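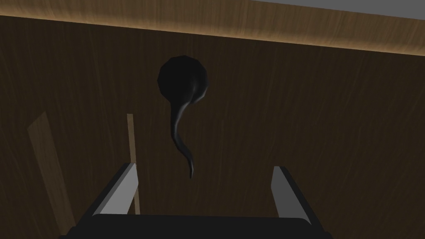
How a school or a library buys a robot

Buying a robot takes longer than buying a bike. With a bike, you pick one, pay for it and ride it home. With a robot, people have to decide what it will do, where it will stand, what else it needs and who will look after it. All of that is called planning, and most of it happens before any money is spent.

These pages follow one library in the town of Ornside. The library wanted a robot arm for its after-school room. Aranka Kelemen runs the room, and the plan was her job.

Start with the job

The first question is what the robot is for. Aranka wrote down one sentence: "The arm will pick up small things and put them down somewhere else, and children will tell it how."

That sentence ruled out a lot of robots. A robot on wheels can cross a room but may have nothing to grab with. A huge factory arm can lift a car door, but the library has no car doors. A small arm that could sit on a table was enough.

Try it on a computer

You can test some ideas before you own a robot at all. A program called a simulator draws a pretend robot and pretend objects on a screen. In the computer picture at the top of the page, you are looking from just behind the gripper, which is the robot's hand. It has two fingers, and they are wide open. The shiny black thing between and above them has a round end and a long, thin tail that finishes in a hook. It looks a bit like a tadpole.

Odd shapes make good tests. A plain block is easy to plan for, because its sides are flat. With a shape like this one, you have to choose. Should the fingers close on the round part or on the tail? How far do they need to open for each?

If a pretend robot drops something, there is nothing to sweep up. You can start over as often as you like. A simulator does not know everything, though. Real objects can bend or slip in ways the program leaves out, so a good test on the screen is a reason to go and try a real arm.

Measure things

The Ornside children collected the objects they wanted the arm to pick up and measured the widest part of each one. Then Aranka could compare those sizes with how far each gripper opens. Sellers print this number in a list called the specifications, or specs for short.

Specs also tell you how heavy a load the arm can lift. This is called the payload. Check whether the payload includes the gripper. If it does, the weight of the gripper has to come off the number before you know what is left for the object.

Another number is the reach, which tells you how far the arm can stretch. The children drew the reach on the floor with chalk and found that the table had to move away from the door.

Count the whole cost

The price of the arm is only part of the cost. Aranka's list had these things on it:

The arm
The gripper, which was sold separately
A strong table that does not wobble
A stop button
Spare finger pads
A lesson for the grown-ups
Money for repairs

The stop button was the cheapest large item to agree on. Everybody wanted it. Spare pads cost 30 dollars a set, and Aranka planned for 2 sets each year. That makes 60 dollars a year, every year, for as long as the library keeps the arm. The table came to 293 dollars.

A cost you pay once is a one-time cost. A cost that keeps coming back is a running cost. A budget needs both. If you leave out the running costs, you may end up with a good robot that has worn-out fingers and no money to fix them.

Ask more than one seller

Aranka wrote to two companies, Ardeleanu and Nestis, and asked each for a quote. A quote is a letter that says what you will get and how much you will pay. She sent both companies the same list, so the answers could be compared line by line.

The Ardeleanu quote was lower, but it had no gripper in it. The Nestis quote had a gripper and a lesson. Once the missing parts were added, the two totals were much closer.

She also phoned Magdolna Fülöp at the library in Flitdale, where they already had an arm. Magdolna told her to ask how long repairs take. Theirs had once been away for five weeks – longer than the whole club that was meant to use it.

Make your own plan

You can plan for a robot even if you are not going to buy one. Take a sheet of paper and write one sentence about the job. Pick three objects and measure the widest part of each. Draw the table from above and mark where the robot would stand. Then make two lists, one for things you pay for once and one for things you pay for every year.

Show your lists to somebody else and ask what is missing. At Ornside, it was an extension cord.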